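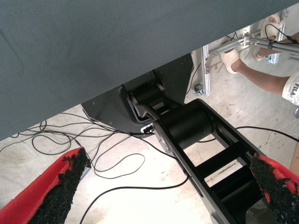

Vendula Holub told me in November that a club like ours should never let students near the wiring until the arm has moved at least once, and I have been arguing with her in my head ever since, so you are all going to get my side of it tonight. (Pause. Let people find their chairs.)

Good evening, everybody, and thank you so much for coming out. I'm going to talk for ten minutes or so and then hand things over to the students, who are much better at this than I am and who have been told not to let me run over.

First, what you're looking at. This is the gripper's view, past its two red fingers with the rough black pads on the inside. The pads took us longer than I'd like to admit! We started with bare fingers, and everything we picked up slid right out, and one of the ninth graders kept asking why we didn't just make them grippy, until finally we did. The black arm beyond them is the one we call Pasaribu, and please ask the students how it got that name, because I've heard 3 different stories and I like all of them.

Now, the cables. (Point to the loops on the left, then the long one across the floor.) I want to spend a minute on these, because cables are where most of our Drellport season went. We lost two whole meetings to a joint that would twitch and then go quiet. Everyone was sure it was the code. We rewrote the code. We rewrote it again, very nicely, with comments. Then somebody wiggled a connector, and there was our twitch. So that's my answer to Vendula: the kids who found that fault had plugged in every one of those wires themselves, and they knew where to look.

(If there's laughter, tell the Wumedthorpe bus story. Keep it short.)

A word about the Drellport challenge for the parents who are new. Each team gets 14 blocks to sort into bins, and the arm has to do it without anyone touching it. Our best run so far is 10. The students will tell you it was really 11 and the last one bounced, and I have promised to say so in public.

Next up is the budget, and I'll be quick. We have $2115 left for the year, and the big item is a spare set of motors from Ninix. If we burn one out the week before the meet, I would dearly love to have another on the shelf.

(Drink some water. Thank the parents who drive.)

All right, I've used up my time and a little of theirs. The programming group goes first, then the build group, and questions at the end, please, so they don't lose their place.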